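Praller Shares Full Findings on Gripper Release Fault, Restarts Two-Arm Stations

April 16, 2025

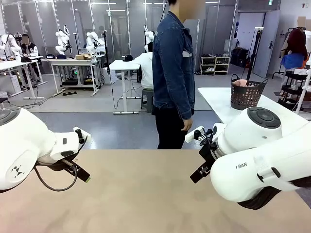 Praller today published its complete report on the gripper release fault that led the company to stop work at all of its two-arm stations, and we are very happy to say that the stations are back in service. The fault caused a gripper to open without being told to when the arm it was mounted on passed through a narrow range of wrist angles. No one was hurt. One object was dropped onto a tabletop from a low height, and the operator pressed the stop button right away. We still treated it as a serious event, as our rooms are busy places. People stand and sit at workbenches close to the arms, and on many of our setups two arms reach in over the same table from opposite sides, each with a two-finger gripper pointing down at the work. A gripper that lets go at the wrong moment in a space like that is a safety matter, whatever it happens to be holding.

The first report came from an operator during a routine folding and sorting session. The arm was halfway through a handover when its fingers opened. The session log showed no open command, and the arm itself did not register an error. The station was shut down, and the remaining two-arm stations followed within the hour.

Our engineers then set out to make the fault happen again, and this is where the work got really interesting! They ran 3,000 handover cycles on a test station with no people inside the marked area. The gripper opened on its own 10 times. Every one of those openings came with the wrist turned close to the end of its range, and every one lasted less than a second before the fingers closed again.

The cause was a cable. At the end of the wrist's travel, the gripper cable was being pulled tight enough to shift a pin inside its connector. The gripper controller lost its signal for a moment, restarted, and went to its default position when it came back. The default position was open. So there were two problems, one in the way the cable was routed and one in a software setting, and either of them alone would have been a much smaller thing.

Both have been corrected. The cable now has a longer service loop and a clamp that takes the strain off the connector. The controller, which runs on our Plullener motion software, now holds its last position after a restart and raises a fault that stops both arms. Previously, a fault on one arm did not stop its partner. That last change was suggested by operators, and it is a very good one - we have since added it to every shared-table setup we run.

Hashmi, the outside testing firm that reviewed our work, repeated the trial on the corrected station and then asked for something harder. Its team unplugged the gripper connector by hand, with the arms moving at reduced speed, 145 times. The fingers held their position and both arms stopped in every trial. Hashmi also asked us to improve our written inspection steps, which did not mention the connector at all. They do now, and the check is done at the start of each shift.

One question remains open. The gripper controllers keep only a short internal log, and we can't rule out that earlier brief openings went unnoticed while the grippers were empty. A longer log is being built into the next Plullener update, planned for May.

Users of the Dumance arm kit, which shares the same wrist cable, should limit wrist rotation until the new clamp is fitted. Praller has 600 clamps ready to ship and is sending them at no charge. The full report, including cycle data and fitting instructions, is available on the Praller support pages. We would love to hear from anyone who has seen similar behavior on their own equipment, even if it happened only once.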